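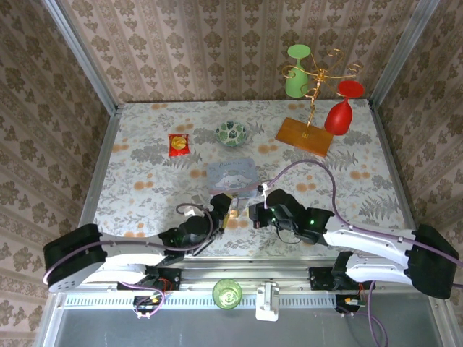 The Brallby is a wipe-clean tablecloth fabric sold off the roll, cut to the length you ask for. It has a soft woven backing and a matt coating on the face, so it hangs more like cloth than like the shiny sort sold for garden tables. Ferns and leaves in gray with orange-tan blossoms on a pale ground, as on the table in the photo, are an easy kind of print to live with, and they sit well enough beside patterned wallpaper and a leaf-patterned bowl. If your room is already busy, ask for one of the plain colours instead.

Product details

Width: 107 cm
Sold by: the metre, in one continuous piece
Longest single length: 20 metres
Face: matt coating
Backing: woven cotton
Edges: unhemmed, will not fray
Made by: Rindness
Product code: Lidden 700

Choosing a length

Measure the table top from end to end and add the overhang you want at both ends. For daily use a short overhang is best, as a long one gets caught on knees and chair arms. For a round table, measure across the widest part and check that it fits within the width of the roll. We do not join pieces.

We cut with a straight blade on a marked bench. Small differences in length can occur and we always cut over, never under. Cut lengths cannot be returned unless there is a fault, so please order a sample first if you are unsure about the colour.

Care

Wipe with a damp cloth and a little washing-up liquid. Dry before folding. Tomato, turmeric and red wine should be wiped up straight away. Do not machine wash, bleach or tumble dry. Hot pans need a mat under them.

The cloth arrives rolled on a tube. Creases from storage will drop out in a day or two in a warm room. If they do not, iron on the backing side only, on the lowest setting.

Delivery

Orders are cut and sent within 3 working days. Lengths on a tube go by courier and need someone at the address to sign. Samples go by ordinary post.

Also in this range

Tjoa table protector, a padded underlay in the same width
Tablecloth clips, steel
Bias binding, cotton, by the metre

Questions about sizes or stock: ask for Joana Barros in the cutting room.

Page updated 2024-11-13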